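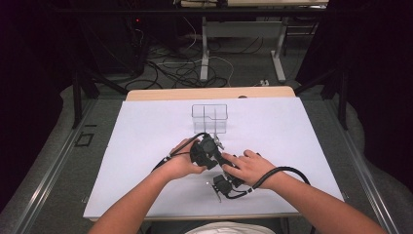 My pet cause this year is getting a written rule for cables into every lab that does hand-guided gripper work. I know, cables! Everybody wants to argue about force limits and stop buttons, and I'm happy to argue about those too, but go look at how people really hold these things. Both hands on the gripper, a black cable looped around the left wrist, another one around the right, and more cables all over the carpet past the table. It's a completely natural way to work. I've done it for hours at a stretch, and I'd still like us to write down that you don't do it.

When I started helping with the bench guide at Brerbridge back in January, the draft ran to 137 lines and exactly one of them mentioned cables ("keep tidy"). Keep tidy! Marlene Arsenault wanted to cut even that one, on the grounds that people who need telling won't read it anyway. She may have a point about the reading. My answer was to make it something you can check from across the room: no cable around a wrist or forearm, slack goes off the back of the hand and away from you, and power strips live where no one has to step over them.

Shirley Lemieux pushed back harder, and I've gone back and forth on this one. She says a loop at the wrist takes the weight off the connector, and if you ban it you'd better offer something else. Fair enough. So we added a clip on the sleeve that pulls free with a light tug, and I think it's a better rule for having come out of her grumbling. It costs next to nothing and you forget you're wearing it.

What I don't want is the Hodov approach, where you get 79 pages and a signature sheet and then everyone goes back to doing what they did before. I'd take one page taped up by the table. The clear two-compartment box we practice on has a better instruction card than most of the hardware does, and it's a box.

Bushra Kazmi asked me whether any of this matters if the gripper is light and the person is the one moving it. I think it does, mostly on the day somebody sneezes or turns around to answer a question.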